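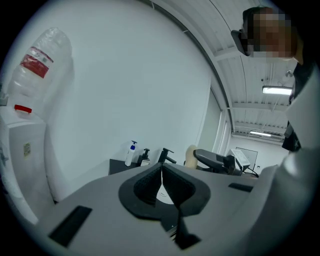
How Does the Upside-Down Water Bottle Work?

Have you ever stood next to a water dispenser at the dentist's, or in a school office, or in the place where your mom or dad works, and wondered about that great big bottle sitting on its head? Somebody took a bottle full of water, turned it the wrong way up, and left it there. If you did that with your own water bottle at lunch, you would have a wet lap and a soggy sandwich (please take my word for it). So why doesn't all the water come pouring out of the big one?

It is a very good question, and the answer has to do with something that is all around you right now, even though you can't see it. The answer is air.

First, meet the parts

The big bottle is usually made of clear plastic, which is handy because you can see how much water is left. Sometimes there is a band with a label around its middle, red and white perhaps, and a cap in a matching color down at the neck. The neck is the narrow part. When the bottle is upside down, the neck sits snugly in a round opening on top of the dispenser.

The dispenser is the boxy cabinet underneath. Lots of them are white, though I have seen a blue one, and once a very grand brown one in a train station. Inside many of these cabinets, where you can't peek, there is a small tank. We'll call it the bowl, since it does the same job a bowl would do. The faucets on the front of the cabinet get their water from the bowl. They don't get it straight from the bottle, and that matters a lot for what comes next.

Glug, glug, glug

When a new bottle goes on, water runs down through the neck and starts to fill the bowl. As the water goes down, air has to go up to take its place, and it goes up in big wobbly bubbles. That's the glug you hear! Every glug is a bubble of air trading places with a splash of water.

Soon the water in the bowl gets high enough to cover the mouth of the bottle. Now no air can sneak in. And if no air can get in, the water up above can't come down. It just stays put, waiting.

But what is holding it up? Air again, this time the air in the room. Air has weight, you see, and it presses on everything – on the table, on the top of your head, on the cat, and on the water in the bowl. That push on the water in the bowl is strong enough to hold up all the water in the bottle. We call it air pressure.

When you fill your cup, the water in the bowl drops a little. The mouth of the bottle is uncovered for a moment, a bubble slips in, and glug, down comes some more water until the mouth is covered again. Then everything is quiet until the next thirsty person comes along.

Some newer dispensers have a pointed tube that pokes up into the cap, and the air gets in by its own little path. The idea is very much the same.

Try it yourself

My neighbor Wenceslao Zamudio taught science for 30 years, and he showed me this one on his back porch in Kornileck one April, when it was still chilly enough that neither of us wanted wet sleeves. Ask a grown-up to help, and do it outside or at the sink.

You will need a small plastic bottle with a cap, a deep bowl, and some water. A drop of food coloring makes it easier to see, and prettier too.

Pour water into the bowl until it is as deep as your longest finger.

Fill the bottle to the very top and screw on the cap.

Turn the bottle upside down and lower the neck into the bowl, so the cap is under the water.

Ask your helper to hold the bottle steady while you reach in and unscrew the cap.

Watch the bottle. Nearly all of the water should stay up inside it.

Now scoop water out of the bowl with a spoon or a cup. Keep going, and keep your eyes on the neck.

When the water in the bowl gets down to the mouth of the bottle, listen for the glug. Wenceslao and I did it over and over, and we got rather wet after all.

What about soap pumps?

Bottles with a pump on top, the kind that hold hand soap or lotion, have their own trick. These stand the right way up, so the stuff inside has to climb. When you press the pump head down, you squeeze out whatever was in the little chamber underneath. When you let go, a spring pushes the head back up, and more comes up the tube to fill the chamber. Air pressure is helping there too, pressing down on the soap in the bottle so that it rises up the straw.

Next time you wash your hands, press very slowly and let go very slowly. You may feel the spring working under your palm.

Words to know

Air pressure: the push of the air on everything it touches.

Dispenser: something that gives out a bit at a time, like water, soap or paper towels.

Neck: the narrow part of a bottle, just below the cap.

Posted 2022-08-14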